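Levmont Demonstration Set: Frequently Asked Questions

What is in the set?
Recorded runs of short kitchen tasks, all done in simulation. Each run holds the arm's joint positions, the gripper opening, the rendered views and one line of text naming the task.

How many runs are there per task?
400 per task after filtering. Tasks with fewer accepted runs are held back until the next release.

How are the runs collected?
An operator drives the simulated arm from a desk controller. Before each run the tool shuffles the positions of the loose objects. The operator reads the task line, does the task and marks the run as good or bad. Sessions last 25 minutes, followed by a break.

Are scripted runs included?
No. Roreck, our older set, was fully scripted, and policies trained on it copied the script's pauses. Every run in Levmont was driven by a person.

What gets a run rejected?
A dropped object, a collision with the furniture, or more than 5 seconds with no motion. Slow runs are kept. So are runs where the operator misses a grasp and tries again, and these carry the tag "retry".

Why do the scenes hold more objects than the task needs?
With a single mug and a single plate, a policy can succeed without reading the task line. Duplicates make the line matter. The extra objects are logged the same way as the target.

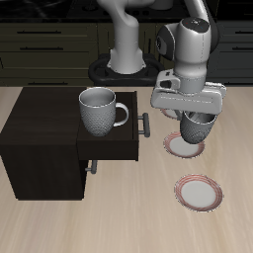

Mug-and-plate task: one mug in the gripper above a plate, a second mug in the open drawer.

Is the furniture fixed?
The cabinet body does not move during a run. Drawers slide, and their travel is logged at every step.

Can I add my own runs?
Yes, if they were recorded with version 2 of the Asivico recorder. Version 1 files lack drawer travel and cannot be converted. Send one run first so the format can be checked.

Does the set work with the Ji trainer?
Yes. Use the loader in the tools folder and leave the frame skip at its default.

Who handles errors in the labels?
Sun-ja Hyun. Include the run number and the task line as it appears in the file. Fixes go out with the next release, and old run numbers are not reused.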